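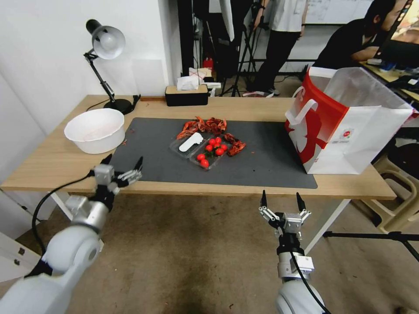 Living With Migraine: Frequently Asked Questions
Brustcombe Headache Clinic, patient information
Last reviewed 3/13/21

The answers on this page are for adults who have been given a diagnosis of migraine or who have been referred to the clinic. They do not replace advice from your own doctor.

Is migraine the same as a bad headache?
No. Head pain is one part of an attack. Many people also have nausea, sensitivity to light, sound or smell, and trouble concentrating. Some have changes in vision or tingling on one side of the body before the pain begins. These are called aura.

How long does an attack last?
Untreated attacks in adults usually last between four and 72 hours. Tiredness and poor concentration may continue into the next day. If an attack goes on for longer than 72 hours, contact the clinic or your doctor.

When should I seek emergency care?
Call 911 if a headache is sudden and severe, follows a blow to the head, or comes with a stiff neck and fever, confusion, weakness, a seizure or difficulty speaking. Do this even if you have had migraine for many years.

Do I have to keep a headache diary?
We ask all new patients to keep one for at least 3 months. Record the date, the time the pain began, how severe it was, what you took and when you took it. Patients who menstruate should also record their periods. Paper diaries are available at the front desk of the Bozkurt Building and may be mailed on request.

Should I stop eating certain foods?
Please do not remove several foods from your diet at once. Skipped meals are a more common problem for our patients than any one food. If your diary suggests a link, discuss it with the nurse before making changes. A craving for a particular food may also be an early sign that an attack has already started.

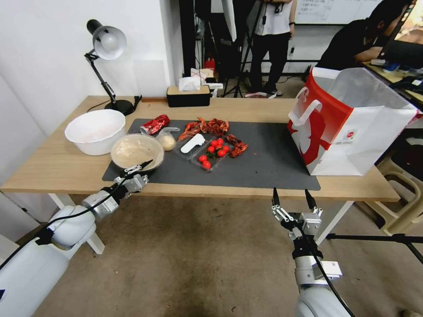

Can I take pain medicine every day?
Frequent use of pain medicine can itself lead to more headaches. This applies to medicines bought without a prescription as well. If you are taking anything for headache on more than two days a week, tell us at your next visit.

What is preventive treatment?
It is treatment taken regularly to make attacks less frequent or less severe. It may take two months or more to show a benefit. Do not stop a preventive medicine suddenly unless you are told to do so.

Can I get a letter for my employer?
Yes. Send the request form to Room 49 and allow ten business days. Letters can confirm your diagnosis and list suggested adjustments, such as a change in lighting or short breaks from a screen. We cannot comment on disputes at work.

I am pregnant or planning to be. What should I do?
Tell us as early as possible. Some migraine medicines are not suitable in pregnancy, and your plan may need to be changed before you conceive.

Do you see patients at other locations?
Follow-up visits are also held at the Destano office. First appointments take place in Brustcombe only. The Destano office is closed for the first two weeks of July.

How do I cancel or change an appointment?
Call the main clinic number and enter extension 1492. Please give one full business day of notice where you can. If you are having an attack on the day, a family member or friend may call for you.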